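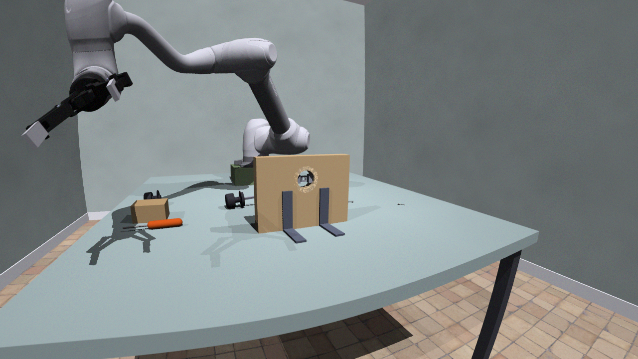 One reader wrote under my page on leather straps that waxing a canvas bag at home is wasted work, the wax sits on top like butter on cold bread and in a week it is on your trousers. I understand this complaint very well. My first bag was the same. The mistake was mine: I put too much wax and I gave too little heat.

We use cookies to remember your settings and to count visits. Accept | Manage choices

In this page I explain how I wax a cotton canvas bag now. The method is good also for an apron or a hat. Please do not use it for nylon or polyester, the fibers will not take the wax.

What you need

A bar of fabric wax. I use the Muvach bar, the plain one without color. A hair dryer with a hot setting. A stiff brush, a clean cotton cloth, and old newspapers or cardboard to cover the place where you work. Masking tape for the zipper.

Before the wax

Empty the bag and turn out the pockets. Brush it dry, with more attention to the seams, where sand likes to stay. If there are stains, wash the bag by hand in cool water with no soap or with very little soap. Soap which remains in the cloth will keep the wax out. Then let it dry for 16 hours at least, and if the bottom is double, longer. Touch it inside the corners. When it feels cool to the fingers, it is still damp.

Try the wax first on a place which is not seen, for example under the flap. The canvas will become darker and it stays darker. My green Lurnitz bag became nearly brown, and I like it, but you should know it before you begin.

Putting the wax

Cover the zipper with tape. Leave the bar in a warm room for an hour so that it is not hard. Rub it on the canvas in short strokes, always in the direction of the threads, and press firmly. You should see a thin, whitish film. If you see crumbs, you have pressed too much in one place, so spread them with your thumb.

Do one panel, then heat it, then go to the next panel. It is better not to cover the whole bag first. Seams and the bottom should receive two coats, the flat sides only one.

Heating

Hold the dryer close to the cloth and move it slowly. The white film becomes shiny and after a moment it goes away into the canvas. In this moment wipe with the cotton cloth to take what is extra. Continue until no shiny place remains. This is the step where I was impatient in the past. Hold leather parts away from the hot air.

My bag was 446 grams before and it has gained so little that I do not feel it on the shoulder.

Drying

Hang the bag in a room with air for two days, open, with nothing inside. The smell will become weaker. Do not put it in the sun behind a window, the wax can move down and collect at the bottom. I have waxed mine in June and it needed one day more.

For care, wipe with a cold wet cloth. Never the washing machine.

Comments (3)

canvasfan828: Does it work with the Tolentino bar? It is softer and has a yellow color.

Reply from the author: I tried it on an apron only. It goes in easily, but the smell stayed for weeks.

Guest: My Jaltbridge backpack has a coating on the inside. I waxed only the outside and heated on low, took forever but the coating is fine!

Guest: Two days was not enough for me, I left it for 8 and then it stopped being sticky.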